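Grivetport Young Engineers
How Does a Robot Arm Learn to Build? A Guide for Students in Grades 3 to 5

Students in the Pevbridge robotics class work with a robot arm each week from October until spring. This page explains the project to younger students who may wish to join.

What does the arm do?

A robot arm is a machine that moves somewhat like your own arm. At the end it has a gripper with two fingers. The fingers close to hold an object and open to let it go. The arm does only what its program tells it to do. If the program contains a mistake, the arm will carry out the mistake.

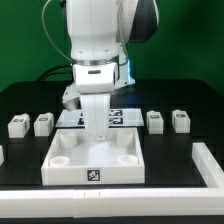
The gripper reaches into the tray. Small white blocks stand on both sides of the work area.

What are the black-and-white squares?

These squares are called markers. You may find them on the blocks, on the plate and on the front of the tray. Each marker has a pattern that a computer can read through a camera. The computer uses the pattern to work out where an object is and which way it is turned. Students at the Hendent building draw their own patterns on grid paper before they use printed ones.

What do students do in class?

Students work in teams of 2. One student writes the steps and the other checks them. Distances are written in millimeters. There are 1000 millimeters in a meter, so a move of 200 millimeters is one fifth of a meter. Each team keeps its steps in a notebook and tests them slowly at first.

Safety rules

Hands must stay outside the white rails while the arm is switched on. Long hair must be tied back. Students must ask the instructor before they start a program.

Words to know

Gripper: the part of a robot that holds things.
Marker: a printed pattern that a computer can read.
Program: a list of steps for a machine to follow.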